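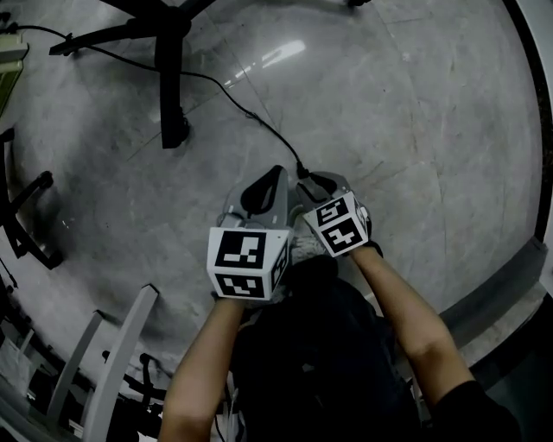 Tavix publishes plain-spoken guide to paying for robots, including the bits that never make the quote

June 17, 2024

Tavix, the buying advice service for small manufacturers, has released a free planning guide for firms about to purchase their first robot. It runs to 50 pages, 23 of which deal with costs that do not appear on the supplier's quotation. The authors say they could have filled more.

The guide, Before You Sign, draws on 406 purchase files handed over by firms in food packing, joinery, light assembly and laundry. Each was asked for its original budget and its final bill, and several asked for a few days to find the courage.

"People come to us with the price of an arm," said Annag Rankin, head of purchasing advice at Tavix. "An arm on its own will do very little except make the insurance more interesting. We ask what it's going to hold things with, who is going to teach it, and where the cable goes. The third question usually ends the meeting."

One chapter is given over to teaching by demonstration, in which a person does the job with hand-held grippers and the recordings are used to train the machine. Buyers tend to put this down as a single line marked "set-up". The guide suggests treating it as staff time, with a named person, a cleared patch of floor and a second round already in the budget for when the product changes shape, as products do.

Brulla, a maker of flat-pack shop fittings, tried the method on its own planning before publication. Its first draft allowed 200 hours for demonstrations and none for checking them.

"We had costed the robot down to the bolts and forgotten that somebody would have to be paid to show it what we do," said Rory Lindsay, operations manager at Brulla. "Then finance asked whether that person could carry on with their normal job at the same time. I asked finance how many hands they thought he had."

Other chapters cover spare grippers, floor space, software renewals, and what to ask about a machine bought second-hand from a firm that seems unusually keen to deliver it. A set of blank budget sheets is included. Box 14, "Things we were told would be simple", has been made larger following comments from early readers.

Myung-ja Hyun, who edited the guide, said it takes no view on whether a firm should automate. "Some readers will get to the end and buy a better trolley," she said. "We'd count that as a sale, if we sold trolleys."

Before You Sign is free to download from the Tavix website. Printed copies can be ordered from the Ostden office while stocks last. A Korean edition, prepared with training firm Geum, is in preparation.

Press enquiries: Maribeth Sarmiento, Tavix press desk, Ostden. Interviews with Annag Rankin are available on request, mornings preferred.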